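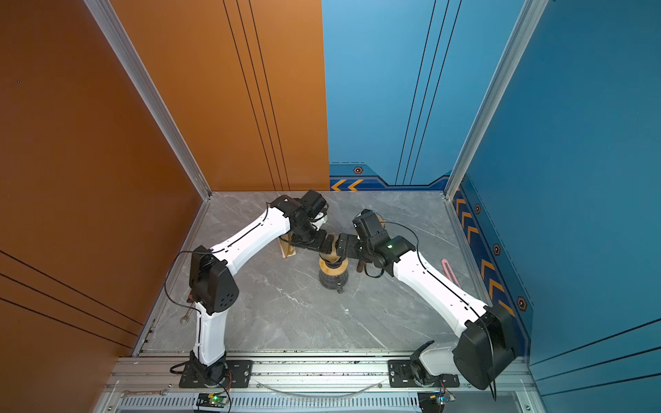
Keep your elbows in, the supervisor told me over the headset, and stop steering with your shoulders. She was in Plernholm, two hours up the coast. I had the day's first coffee going cold beside me and both hands in the grips.

I said my elbows were in.

They were not, according to her. She could tell from the way the left arm drifted whenever I thought about something else.

I had been at Sullton since March. The work was simple to explain. I moved my hands, the two arms moved the same way, and the machine kept a record. When it had enough records it would try the job alone. Zamfir paid by the accepted run, and I had 886 of them. The contract said 1293.

I closed the left gripper slowly. I brought the right one in to meet it. My father taught me to tie fishing knots that way, standing behind me with his hands over mine, and for years afterward I tied them with his small pause before the last pull.

"You stopped," the supervisor said. "Right before the end. Why do you do that?"

I told her it was a habit.

"It's in all of them. I went back and looked at 39 from last week."

I asked if she wanted them redone. I could hear her typing. Out in the hall someone dragged a cart over the door strip.

"Stindolov ran the first test last night," she said. "Nobody on the controls. Three tries."

"Did it work?"

"Twice. It stops, though. Right before the end, same as you. They want to know if they should train it out."

I opened both grippers and took the arms back to the start. My coffee had a skin on it. I thought about the river, and the line going tight, and his thumb on top of my thumb.

"Leave it in," I said — and then, when she didn't answer, "Ready for the next one."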